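Placemat

A placemat is a flat covering laid under one person's dishes to protect the table from heat, scratches and spills. It takes up less room than a tablecloth and is easier to wash.

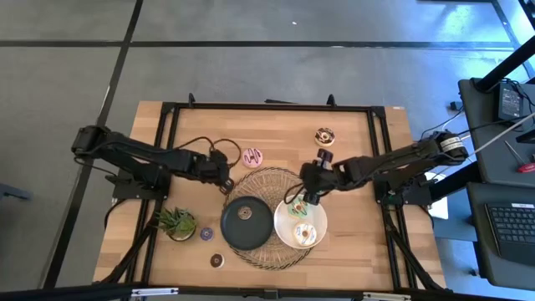
Rectangular mats are the most common in homes and restaurants. Round mats are usually woven or braided from plant fibers such as rush, seagrass or raffia.

Use at the table varies by household. Some families set mats only for guests, while others leave them out all day. 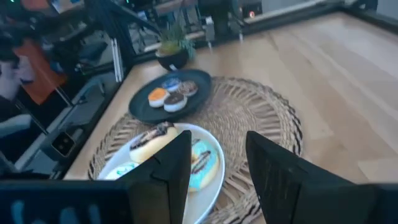 Jeanine Goossens wrote that a mat should hold everything one diner needs, and that shared plates belong in the middle of the table. Later household guides allow either practice.

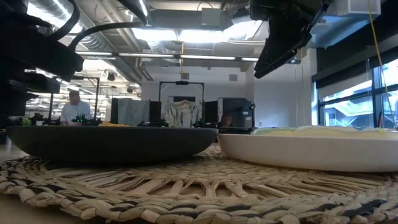 Woven mats are made by coiling or braiding a strand outward from the center. Color is added by working in dyed or naturally darker strands, as in the grey-black ones along one edge of the beige and tan mat shown. Fiber mats should be wiped with a damp cloth and dried flat.
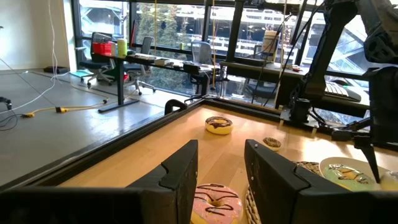 According to Thirumalai Annamalai, storing fiber mats rolled up shortens their life, and they should be stacked in a drawer.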